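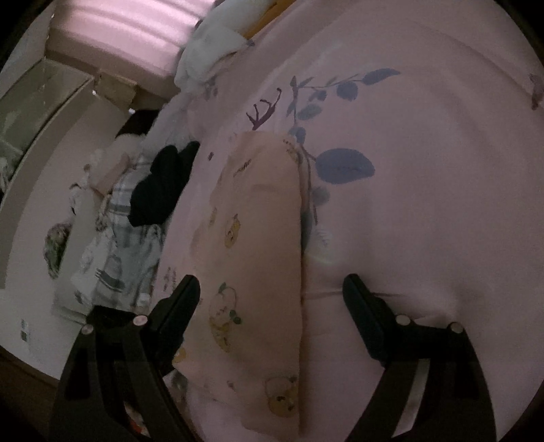

Seta open house, Saturday — notes before I forget everything

Typing this up on the train so forgive the order. Went to the Seta open house with Thư Hầu, who does kids' bedding and had been asking me to go for two years. Doors at 10, we were there by 9:40, already a line down the ramp. Coffee truck. No cups bigger than a thimble.

Seta, for anyone who hasn't been: old dye works, three floors, linens and soft goods for small labels. Second floor is finishing and folding. Third floor is samples, done up like a set of bedrooms. Ground floor is cutting and you only get a look at it through glass.

Ground floor

Quick. Too quick. Group of 6, headphones that cut out near the compressors. Our guide was Kirstin Galbraith, good voice, walks fast. Long tables, cotton going down in layers, a man smoothing each one with his forearm. I asked how many layers they go up to and lost the answer in the noise. Thư heard it and didn't write it down. Great.

Offcuts go in canvas bins by color family. The pinks bin was overflowing, the grays had hardly anything in it. Kirstin says that flips in October.

They've got 153 shades on the card right now. The card is on a ring and you can borrow it if you leave your ID. I left my ID. Spent most of my time in the pale pinks and the peaches, and those two shelves are closer than they sound — side by side under the shop lights you have to tilt them. In daylight, no question, the peach goes orange and the pink goes almost to nothing.

Second floor, folding

My favorite part and I'd have stayed all day. Meinrad Lanz runs the folding room. Quiet guy, sleeves rolled. He does the long fold for anything printed: sides in first, then sides in again, so you end up with a tall narrow strip, then leave it. No halving. It goes on the shelf lengthwise and you can read the print down the strip like a bookmark.

The problem with the long fold is the print. Small cartoons scattered all over means something always lands on the edge and wraps around, and you get half a face. Meinrad doesn't care. Thư cares a lot. They had a polite argument for ten minutes while the rest of our group went on without us. Her position: turn it until a whole motif is in the middle. His position: the customer is going to unfold it anyhow.

The peach cartoon print was on one of the beds up there, long folded on a pale pink sheet. Nice and sunny, little yellow characters, a round bear-ish face, some green leaves going on. A little bit of script up near the narrow end. I liked it more than Thư did. She thinks yellow on peach disapears from across a room, and she may be right, but who looks at a kid's cloth from across a room. On the pink it looked good. Warm on cool. I'd use that pairing.

Edges: one end rounded over neat, the other end ragged on a slant. That's how a long fold goes if you don't square the bottom, and I do the same at home, so no comment from me.

Folding lesson after that, anyone could join. Seven minutes, a stack each. Ah-rin Yook was at my table and did hers so evenly that Meinrad put one on the shelf. Mine came back. Twice. He says start from the side you don't like, becuase the last side you fold is the one you look at. Wrote that on my hand.

Other things from that floor:
Steam table, off limits, too bad.
Shelf depth is set to the strip width, so no overhang. Want this.
They stack printed cloth face up and solids face down. Didn't get to ask why.
Labels go on with a swing tag now, the sewn ones were scratching.

Third floor, samples and lunch

The bedrooms. Diệp is the kids' line, Deton is the plain one, hotel-ish. Diệp sheets come in the pale pink and a washed green and a cream that I thought was a bit flat. Deton is white, white and oatmeal. Felt the Deton for a while and it's heavier than I'd want for summer.

Minimums: 300 pieces per print for a new account, and for a custom shade it jumps to 3,000, so that's me out on custom. Pankaj Agarwal at the orders desk was patient about it. He'll do a split across two prints if they're on the same base cloth. So peach base, two prints, possible. Need to ask if the split has to be even. FORGOT TO ASK. Email him Monday.

Lunch was soup and rolls on the landing, standing up. Soup good. Ran out by one.

If you go

Elevator is at the back, not signed, ask. Stairs are steep with a bag. Get the early slot, the folding lesson filled up right after ours and people were turned away. Bring your own tape measure, the ones on the tables are chained down. Sample packs are at the door on the way out and they take cards. I got the pinks and peaches pack, Thư got greens and then went back and got the peach one too, make of that what you will.

Also left my ID at the desk. Just realized. Going to have to call Kirstin.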